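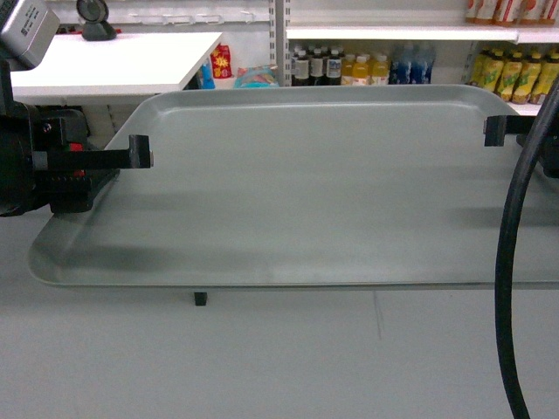

Der Asia-Lebensmittelladen Mahawong zieht im Oktober in größere Räume. Die neue Verkaufsfläche in der ehemaligen Druckerei Brovetti misst 335 Quadratmeter und liegt zwei Straßen vom bisherigen Standort entfernt. Inhaberin Siriporn Thongsuk will dort auch eine Theke für frische Kräuter und Tofu betreiben. Ausgegeben wird die Ware auf flachen, hellgrauen Tabletts mit abgerundeten Ecken und erhöhtem Rand, die Kundschaft geht damit selbst zur Kasse.

Start | Lokales | Wirtschaft | Handel

Das Sortiment soll auf 2159 Artikel wachsen. Neu sind vor allem Nudeln, Tiefkühlware und Gewürze aus Thailand und Vietnam. Würzsaucen und Eingelegtes aus China bleiben im Programm – nach Angaben der Inhaberin sind sie seit Jahren die meistverkaufte Warengruppe.
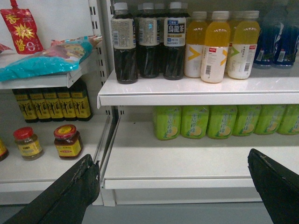
Parkplätze und Anlieferung

Vor dem Gebäude stehen 40 Parkplätze zur Verfügung, die sich der Laden mit dem Küchenstudio Istus teilt. Lieferwagen fahren künftig über den Hof an der Rückseite an. Die Stadt hat die Zufahrt bis 10 Uhr vormittags genehmigt.

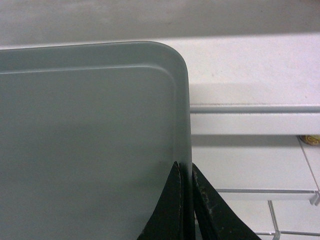

Für den Mittagstisch arbeitet Thongsuk mit der Großküche Uten zusammen. Geplant sind zwei warme Gerichte am Tag, eines davon ohne Fleisch. Serviert wird auf Kunststofftabletts in mattem Graugrün, deren Rand innen eine umlaufende Rille hat. Sitzplätze gibt es zunächst nur im vorderen Teil des Ladens. Der alte Standort bleibt bis zum Umzug geöffnet.

Aktuell Meistgelesen Termine Anzeigen Kontakt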